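Two Handheld Grippers, One Honest Tester

5 Oct 2019
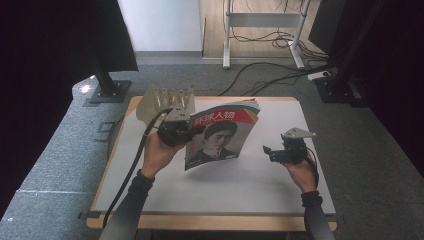 The engineer who runs gripper trials at Stavora has a low opinion of demo videos. "Everybody picks up a cube," she says. "Cubes are easy. Show me paper." She agreed to talk on the condition that we leave her name out, mostly because she has to keep buying parts from the people she complains about.

Her team is comparing two handheld grippers, both worked by a person before anything gets bolted to an arm. The larger one is sold by Motier. The smaller comes from Tsoukalas, a shop that started selling hardware in January. She was sent glossy brochures for both and says she read them once.

"The Motier sheet claims it handles thin flexible objects. Fine. Which ones? A sheet of card is thin and flexible. So is a magazine, and a magazine is a nightmare." The pages slide over each other, she explains, and if you pinch only the cover, the rest of it swings away from you. Her team logged 200 pickups with each gripper. The Motier dropped or badly bent the magazine in 57 of its tries and got through the other 143 without trouble.

I said that sounded decent. She didn't agree. "With a person holding it! A person who can see the thing slipping and fix it. Take the person away and I'd expect that number to fall off a cliff."

The Tsoukalas did better, with 172 clean pickups, but she is not ready to call it the winner. Its operator had practiced more. "Eight extra hours on the small one, because it arrived first. So what did we measure, the gripper or the guy?" They plan to swap operators and run the whole thing over.

She is harder still on the controller. Both grippers report to a box from Gekunetti, and she suspects it of smoothing the position data before anyone sees it - the curves look too nice to her. The supplier says there is no filtering by default. "Maybe so. I asked for the raw log format and got a link to the brochure."

Cables bother her too. She wants them gone, but has tried wireless versions of other tools and found she was trading one headache for another.

Would she buy either gripper today? "For a person to collect data with, one of each, sure. To put on an arm and leave alone overnight, no. Ask me after the second round."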